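The Slow Business of Putting Things Away
Household robots can pick things up. Filing them where they belong is a different job. 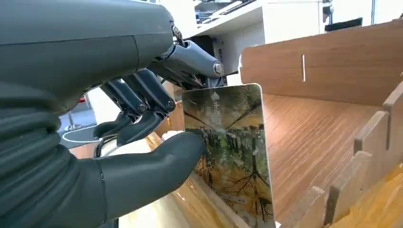

A flat card is an awkward object for a machine. It has almost no thickness to close on, it bends if squeezed at the wrong point, and a small error in angle at the fingertips becomes a large one at the far edge. Slots make matters worse, because they forgive very little.

Lingyun Hou, who runs manipulation tests at Nultau, treats sorting and filing as a better measure of progress than folding towels. "A towel that lands two inches off is still a towel on a pile," she says. "A card that lands a tenth of an inch off is jammed."

Her group logged 573 card placements in August. Seventy percent went in on the first try. Most of the rest were recovered on a second attempt, and the remainder needed a person. Median time per card was 18 seconds. An adult does it in under two.

The failures cluster at contact. Once the fingers close, they hide the lower edge of the card from the wrist camera, and the controller has to work from joint torque and whatever the thumb pad reports. Jouko Ojala, a controls engineer at Drornau, thinks vision has been oversold for this stage. His team slows the arm on approach, lets the card touch the divider on purpose, and slides until the resistance drops. It works on stiff stock. Thin paper buckles first.

Shop floors are closer to ready than kitchens. Muthoni Were manages kitting at Mbwambo, where four stations load printed inserts into fixed racks. The racks never move and the inserts come in one size — conditions no family home will meet. She still keeps one operator per shift to clear jams, and has no plan to change that this year.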